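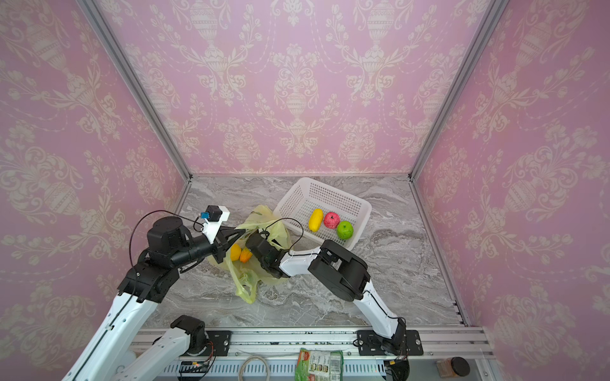
# Why Does Fruit Get Ripe?

Pick up a banana on Monday and it's green, hard and about as tasty as a crayon. Leave it alone for a few days and it turns yellow, soft and sweet. Leave it alone for a few days more and it turns into something your dad says he'll make bread with. (He will not make bread with it.)

So what is going on in there?

## Fruit wants to be eaten

A plant has a problem. It can't walk. If it drops all its seeds straight down, the baby plants end up crowded together in their parent's shade, fighting for water and light. That's no way to raise a family.

So plants pay for delivery. They wrap their seeds in something sweet, and an animal comes along, eats it, wanders off and leaves the seeds somewhere else. Yes, in its poop. The seeds even get free fertilizer. You may finish laughing before you read the next part.

The trouble is timing. If a monkey eats the fruit too early, the seeds inside aren't ready to grow. An unripe fruit protects itself by being awful. It's hard, it's sour, and it's often green, so it hides among the leaves. Once the seeds are ready, the fruit changes its mind about being found.

## Sugar, squish and color

Many fruits store their energy as **starch**, the same stuff that fills a potato. Starch doesn't taste like much. As a banana or a mango ripens, it breaks starch into sugar. The sour acids usually fade too, so the sweetness gets its turn.

Next comes the squish. Plant cells have stiff walls, held together by a sort of natural glue called **pectin**. During ripening the pectin starts to come apart and the fruit goes soft. Cooks use pectin to make jam set, so you have probably eaten it on toast without being introduced.

Then there's color. Green comes from **chlorophyll**, which leaves use to catch sunlight. In many fruits the chlorophyll breaks down, and yellows and oranges that were hiding behind it finally show. Reds and purples are often made fresh for the occasion.

Some fruits skip this step. A Granny Smith apple stays green when it's ripe, and so does a kiwi under all that fuzz. Limes are picked green, but if you leave them on the tree long enough, most of them turn yellow. Limes don't like to talk about it.

## The gas that gossips

Ripening fruit gives off a gas called **ethylene** (say it *ETH-uh-leen*). You can't see it. It tells the fruit to ripen, and it floats over to the neighbors and tells them too. One ripe apple in a drawer can hurry along everything else in there, like the first kid to yell "Recess!"

Not every fruit listens. Bananas, peaches, mangoes, apples and avocados keep ripening after they're picked. Strawberries, grapes, cherries and lemons mostly don't. A sour strawberry on Monday will be a sour, mushy strawberry by the weekend, and waiting politely won't help.

## Try it: the banana race

You need two green bananas from the same bunch, one ripe apple and two paper lunch bags.

1. Put one banana in a bag by itself. Fold the top over.
2. Put the other banana in the second bag with the apple. Fold the top over.
3. Write on the bags so you know which is which. You think you'll remember. You won't.
4. Keep both bags in the same spot, out of the sun.
5. Look once a day and draw what you see.

The banana with the apple usually wins. When my neighbor Lorraine Garside tried this with her grandson, he checked the bags before breakfast, after breakfast and during breakfast. Once a day is plenty. Every time you open a bag, some of the ethylene gets out.

When the race is over, eat the racers.

## Words to show off with

**Chlorophyll:** the green stuff in plants that catches light.

**Ethylene:** a gas that tells many fruits to ripen.

**Pectin:** the glue between plant cells, also found in jam.

**Starch:** stored plant energy that can be turned into sugar.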